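Home | New posts | Members | Search | Log in

Filed under: Kitchen & Catering > Tableware > Cleaning and storage

Clouding on plastic stemware – detergent, heat or hard water?

Posted by Friederike Heitmann, 10 Aug 2018

I run a small tableware hire business outside Ullton. Our plastic stemware is now in its second season and part of it has gone cloudy. I would like to sort out the cause before I reorder.

Stock is 1,085 pieces, all stemmed, mixed colours. Most are Lollel, bought in two batches. The clear and the pale tinted ones show the problem. The opaque colours may have it too, but it is hard to tell by eye. The haze is even over the outside of the bowl, heavier near the rim, and it does not wipe off with a dry cloth.

Washing is done in a Kaplan undercounter machine on the glass cycle with a liquid alkaline detergent and the rinse aid that the installer set up. Town water, hardness 17 on the German scale, no softener. After washing they air dry and go back in the crates. A few are kept hung on wire racks for display.

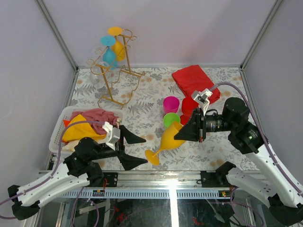
Display rack, glasses hung foot up.

I have tried warm water and dish soap, no change. A glass cleaner with alcohol in it made two of them worse. Has anyone separated scale from surface damage in a reliable way?

—

tannin_and_tide wrote:

Stop using the alcohol cleaner today. If the glasses are acrylic or SAN, alcohol will craze them wherever there is moulded-in stress, and the rim and the join between stem and bowl are where the stress usually sits. Crazing looks like haze from a distance. Hold the glass against a dark background with a lamp from the side. Scale looks dusty and dull. Crazing shows as fine bright lines that flash as you turn the piece.

For the scale test, make up a ten per cent citric acid solution in lukewarm water and stand one glass in it bowl down to half depth. Leave it for 15 minutes, rinse, dry with a soft cloth. If there is a clear line at the level of the solution, you have scale. If there is no line, you have surface damage and no cleaner will fix it.

Do you know what they are made of? The base should have a resin code, or the supplier can tell you.

—

rinse_cycle wrote:

Seventeen German degrees with no softener is enough to explain the whole thing. I would not even bother looking at the detergent until that is dealt with. We had the same haze on polycarbonate tumblers, even over the whole outside, heavier at the rim. The rim is the low point when they sit upside down in the basket, so the last of the rinse water gathers there and dries. One acid wash took it off.

Put a softener on the feed and reset the rinse aid dose afterwards. If you soften and leave the dose where it was, you will get foam and streaks.

—

Friederike Heitmann wrote:

The first batch has code 7 on the foot, which as I understand it only means "other". The second batch has no mark at all. The supplier's sheet says "styrene acrylonitrile" for one and "shatter-resistant polymer" for the other. I have asked what that second one means.

I will run the citric acid test on one of each. The green ones are from the second batch, for what it's worth. 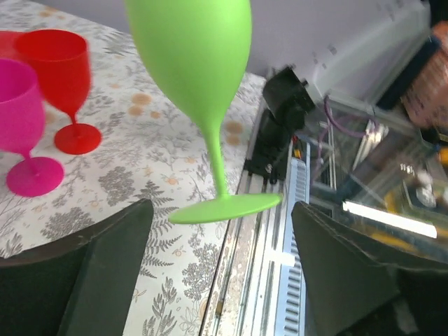 What temperature should the water be if they are washed by hand?
Keep it at 49 degrees or lower, with a mild neutral detergent and a soft sponge.

That is from the supplier's sheet, and the sheet is silent on machine washing. I am asking for the machine figure as well, both wash tank and final rinse.

—

oldcrate wrote:

The machine figure is where I'd look first. A standard commercial glass cycle washes at something like 55 to 60 and rinses well above that. The rinse is short, so people say it does no harm, but the glass comes out hot, sits in steam with the door shut, and cools unevenly. Do that a couple of times a week over a season and SAN will show it. Polycarbonate takes the heat better but dislikes strong alkali. So the two batches might be failing in two different ways in the same machine.

I disagree with rinse_cycle that you can leave the detergent for later. Polycarbonate and a high-pH liquid is a known bad pair. The surface goes dull first, then it goes brittle, and by the time you see cracks at the stem the rest of the batch is close behind.

—

rinse_cycle wrote:

I didn't say detergent has no effect. I said 17 degrees of hardness is a bigger effect and a cheaper one to rule out. Our tumblers had two years in alkaline liquid at the dose on the label and came up clear after descaling.

—

oldcrate wrote:

Tumblers have thick walls and no stem. A moulded stem has a good deal more frozen-in stress than a tumbler does. I don't think the two cases compare.

—

tannin_and_tide wrote:

You can both be right on this one. The test takes a quarter of an hour, so I suggest we wait for it.

One more variable, since hire stock gets handled a lot: stacking. Cups without stems get nested damp, and the outside of one rubs on the inside of the next. That gives a band of fine scratches at a constant height, and it is often reported as clouding. If the haze on any of your stemless pieces stops at a sharp line part of the way up, it is abrasion. Put a paper sheet between them or don't nest them.
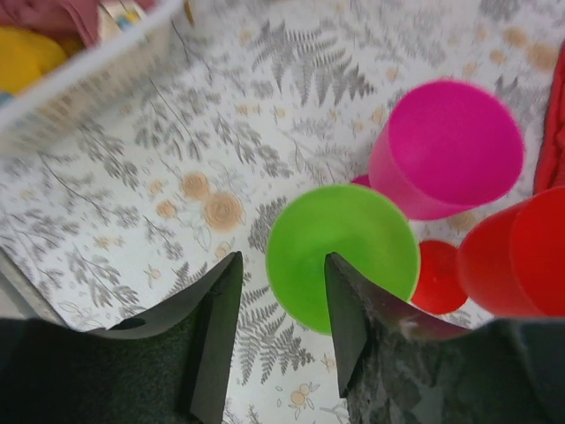 The same goes for crates with wire dividers. The wire touches the bowl at two or four points and you will find dull patches at exactly those points after enough van trips. Plastic or card dividers fix it. I changed ours over in April and the newer stock has no marks so far, though it has done fewer jobs.

For drying, get them off the flat. A cup upside down on a closed surface traps humid air, and the ring of water at the rim dries last and leaves the most mineral. A raised mesh is enough. Hanging by the foot is better again, as the water runs to the rim and there is air on all sides.

—

Friederike Heitmann wrote:

Results of the citric acid test.

SAN glass, first batch: faint line at the solution level. The lower half is clearer than the upper half but still not like new. With the lamp from the side there are fine lines near the rim in both halves.

Second batch glass: strong line. The treated half looks as new. No fine lines that I can find.

So the second batch is scale and the first is scale plus crazing. The supplier has written back that the second material is a copolyester. That would fit with it standing up to the machine better.

Hanging works for the display racks but it won't scale to the whole stock. Racks take up too much shelf.

—

oldcrate wrote:

Thanks for posting the result. I withdraw polycarbonate, as you don't have any.

For the SAN I would still drop the heat. Ask whether the Kaplan has a low-temperature program. Many undercounter units allow the rinse thermostat to be turned down by a technician, but check your local food safety rules before you do that, as the high rinse may be what counts as your sanitising step. If you go low, you will need a chemical sanitiser at the right strength and contact time, and then you need to check that the sanitiser is safe on SAN too.

—

rinse_cycle wrote:

Scale on both, then. Softener first.

For the bulk of the stock, do the acid wash in the machine with no detergent loaded. Food-grade citric acid straight into the tank, one cycle, then one empty cycle on plain water. Don't mix it with anything that contains chlorine. Fitulus sell a ready-made liquid for this and it works, but it is citric acid and a wetting agent at several times the price of the powder.

—

tannin_and_tide wrote:

I'd be careful with the Fitulus liquid on crazed pieces. Wetting agents can speed up stress cracking in styrene plastics. Plain citric acid is the safer choice for the first batch. For the copolyester either is fine.

Any SAN glass with visible lines at the rim should come out of hire stock. The lines hold residue, and the rim is where it will break.

—

platter_shelf wrote:

Coming in with a side question on the hanging. Do the glasses get marked where the stem sits in the rack? I have metal racks with a painted finish, and after a few months there's a coloured smear under the foot on the lighter glasses.

—

Friederike Heitmann wrote:

I have seen a slight mark on the clear ones, none on the strong colours. Mine are gold-coloured wire with curled arms. The mark came off with dish soap, so I take it to be finish from the wire.
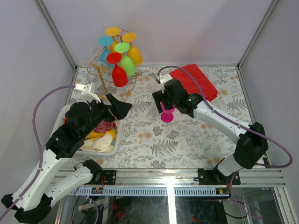 Yellow and cyan glasses hung on the wire rack.

If yours does not come off with soap, I would try a short length of clear tubing slit and pushed over the arm. Check that it isn't soft PVC – the plasticiser migrates into styrene plastics and leaves a sticky patch with a dull surface under it.

—

oldcrate wrote:

Silicone tubing is the one to get. Aquarium suppliers have it by the metre. Wash it first.

—

platter_shelf wrote:

Silicone it is, thanks. Mine needed more than soap, so I think the paint on the rack was never fully cured.

—

Friederike Heitmann wrote:

Where I have got to. Softener is on order. Citric acid cycle for the whole stock once it is fitted, powder only. The SAN batch gets sorted under a lamp and anything with lines goes out. The reorder will be copolyester, and I have asked Lollel for a written maximum rinse temperature before I pay for it. The technician is coming to look at the thermostat and the rinse aid dose on the same visit.

I'll post again when I have hardness readings from after the softener.

—

rinse_cycle wrote:

Take the reading at the machine inlet, not at the kitchen tap. Ours were different by a fair margin, as the tap was plumbed ahead of the unit.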